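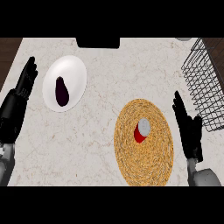
Cream-white marble with thin gray and tan veins, dark brown wood floor behind.

Marble in a kitchen that is really used

birchspoon
June 16, 2002
Good evening to all. My husband and I must decide on the counter before the end of the month, and we do not agree. I would like marble, light, with veins that are not too strong. He would like granite, or even laminate, and spend the difference on a better stove. We cook every day, with much lemon and tomato, and I make jam in August. The shop here (Zalewska Stone) gave us a price of 3,000 dollars for the marble, cutting and sink opening included. The lady there said that with a good sealer I will have no problems. My mother-in-law says that I will cry in one week. Who is right?

tilecutter_w
Your mother-in-law. The sealer stops stains. It does nothing against acid. Lemon juice eats the surface and leaves a dull mark, and you will see it every time the light comes from the side. I have installed stone for many years and the only customers who called me back angry were the ones with marble in the kitchen.

oldpantry
I must disagree with the answer before mine. We have marble since nine years. It has marks everywhere, near the stove most of all, and I like it very much. In my country the bakeries have marble tables older than the bakers, and they are full of marks. It depends on which kind of person you are. If a scratch on a new car makes you sick in the stomach, please buy granite.

birchspoon
Thank you both. I am afraid that I am the person with the car. But maybe I could learn?

quietkettle
Did they offer you honed or polished? It was not clear from your message. On a honed surface the dull marks are much less visible, because the whole surface is already dull. On the other hand it takes oil stains more easily, so you must seal it more often. Ours is honed and I seal it two times in the year with Dokotum, the one in the flat can. It smells strongly the first evening, so open the windows.

tilecutter_w
Honed is better, I agree with that. I do not agree about Dokotum. It leaves a film if you do not wipe it in time. I use Plistora and wipe after ten minutes.

quietkettle
I never had a film. Perhaps you used too much of it. The can says a thin coat.

tilecutter_w
I can read a can.

oldpantry
Gentlemen, or ladies, please. Both are fine. The more important thing is to ask for a leftover piece of the same stone and make a test at home. Put on it a slice of lemon, some red wine, a spoon of oil and a bit of turmeric, and leave it for the night. In the morning wash it and look. We did so with three pieces and the results were quite different, although in the shop they looked like sisters.

birchspoon
This is a very good idea. I will ask at Zalewska tomorrow. Would they give a piece for free?

oldpantry
Usually yes, if you already have a written price from them. If they refuse, I would ask myself why.

flour_and_salt
May I propose a compromise? We took a light granite for the long side, and only a small marble piece, beside the window, for dough. The small piece was 220 dollars from the rest pile at Polen, plus 80 for the edge. Butter stays cold on it, and I keep the lemons on the other side of the sink. My wife says that it looks like two kitchens, but she has become used to it.

quietkettle
I saw such a kitchen at a neighbor's and for my taste the line between the two stones was disturbing. It is of course a personal matter.

birchspoon
I report back. The shop gave me the piece without any discussion. The lemon left a clear ring, I can feel it with the finger. The wine came out completely. The oil left a shadow, which became weaker after I put baking soda paste on it for one day. The turmeric is still yellow and I think it will be yellow when I am old.

My husband looked at the ring and said nothing, but in a certain way. Now we think about the solution of flour_and_salt. Does somebody know if the two stones must have the same thickness?

tilecutter_w
They must, or your installer has to build up the thinner one from below. It is not difficult but he will charge for it, roughly 200 dollars where I live. Ask for it in writing. And bring the granite sample and the marble together to the window before you sign. Under shop lamps every white looks the same.

flour_and_salt
Ours are the same thickness, so I can not help with that. The joint is filled with a colored paste and I had to renew it once.

oldpantry
I still say take the whole counter in marble. But I am not the one who must live with the husband.

Contact the moderators | Copyright 2002, all posts belong to their authors | Back to top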